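Reading a Tabletop: Grain, Figure and What People Put on It
Handout 3, Household Surfaces
Shona Dunbar
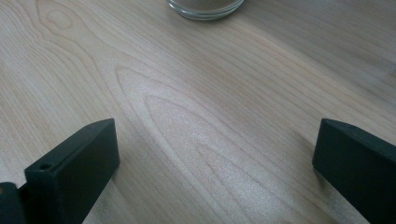
Last session we got as far as the difference between grain and figure before the fire drill, so we start there again.

Grain is the direction the fibers run. Figure is the pattern you see on the face once somebody has cut the log. People use the words as if they were the same, and furniture salespeople use both to mean "nice." In this course they are kept apart, and I will be tiresome about it in your written work.

1. Cathedrals

A tree grows as a set of rough cones stacked inside each other, one per year. Slice along one side of the log without passing through the middle and the blade cuts those cones at a slant. What comes off has nested, pointed loops. The trade calls them cathedrals, presumably after someone stared at a door for a long time in church.

The tabletop on page one has a big one in the middle, stretched out, with the loops opening toward the lower right. The fine reddish-brown lines are the ones to follow. Put a finger on one and trace it until it comes back or leaves the page. Do three or four. It is dull for a minute and then the rings start to make sense.

Away from the loops, the lines run long and nearly parallel. Same table, same lesson, less drama. Students like to write "plain" in the margin at this point. Please write "straight grain" and say which way it goes.

2. Swirls

Closed ovals are a separate matter. There is a smaller one toward the upper left. A closed loop can come from a knot nearby, or from a bump in the growth layers that the blade happened to skim. From a picture you can't be certain which, and I'd sooner read "oval figure, cause unclear" than a paragraph of confident botany. Evander Lindsay, who teaches the other section, will accept "knot-like." So will I, on a good Thursday.

3. Solid or veneer?

The question everyone wants answered first, usually about their own dining table, usually after buying it.

Look at the end. On a solid board the lines on the face turn the corner and carry on down the end grain. Veneer stops at the edge, and a strip of something else takes over. Look underneath as well. Matching leaves of veneer may also repeat the same figure across a wide top, which boards don't do unless you are very lucky or very rich.

With only the face to go on, you are guessing. The top on page one is pale and smooth and could be maple or birch. It looks like veneer to me. No edge, no verdict. "Looks like" is a perfectly respectable phrase and you are all encouraged to use it more.

4. Light

Satin finishes move the evidence around. Where the light is strongest the lines go soft, and a beginner will report that the grain fades out there. It doesn't. Compare the upper right of our tabletop with the middle. Then go home, find a table and walk around it with the lamp on. The figure will brighten and dim in bands as you go. Somebody you live with will ask what you're doing.

5. Glass on wood

Glass sitting straight on a finished top, as at the upper edge of page one, is the most ordinary thing in any house and the cause of most of the letters I get. A few points for your notes:

Dry glass does very little harm standing still. The trouble comes from sliding it, especially with grit underneath. Lift, please.

Water trapped under a rim can leave a pale ring. If the ring is white, the moisture is generally in the finish and there's hope. If it is dark, it has reached the wood, and you may want to take up doilies.

Veneer gives you very little to sand. I once watched a man at the Vinthorpe evening class go straight through a walnut top looking for the bottom of a stain. He found the bottom of the walnut.

For next time

Choose one wooden surface you use every day. Draw the figure by hand, no tracing, and mark the cathedrals, any closed loops and the straight areas. Add an arrow for where your light comes from. Then write up to 600 words on whether it is solid or veneer, what you checked, and what you couldn't check – I mean that last part.

Purves, chapter 3, covers how logs are sliced. Skip the section on exotic species unless you own a yacht.

Sketches go in the tray outside room 535. Pencil is fine. Coffee rings on the paper will be treated as fieldwork.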